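The Orange Drawer — Gallery

Posted 18/11/2025

I have a soft spot for small drawers. Big ones just turn into places where takeout menus and dead batteries go to hide, but a small one makes you choose! I've been poking around for storage with a bit of color in it ever since I repainted the hallway in September, and this page is where I'm putting the keepers. The house was built in 1964 and I swear every closet in it was designed for someone who owned two coats and a hat, so anything that holds stuff and looks cheerful doing it gets my attention.

I did the usual rounds first. The Skanico set was handsome but very brown, and the Fiadzo boxes (70 bucks for three, yikes) had those skinny metal knobs that catch on your sweater every time you walk by. Nillik had the right sizes and the wrong everything else. I kept drifting back to orange, which surprised me a little, as I'm normally a blue person — ask anyone who has seen my kitchen towels.

Click through at your own pace. Comments are open at the bottom, and if you've got a favorite drawer of your own I would love to hear about it.

1. Orange and white

Handles are where I get picky, and I've been known to walk away from a perfectly good dresser over a mean little knob. I want something I can hook my fingers through with a laundry pile on my other arm. The white pull on this orange drawer is my kind of shape, a squared loop with rounded corners on the inside and a nice open middle. I like how crisp it looks against the gray speckled floor, too. The drawer itself is shallow with low walls, and the inside goes a softer, peachy orange that I'd happily paint a whole bathroom. And then there's the green lime next to it — orange, green and white, I'm sold on that combo for the hallway shelf!

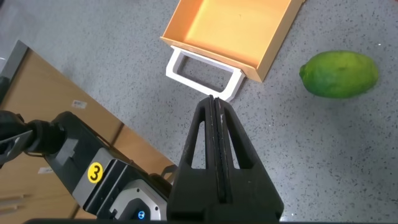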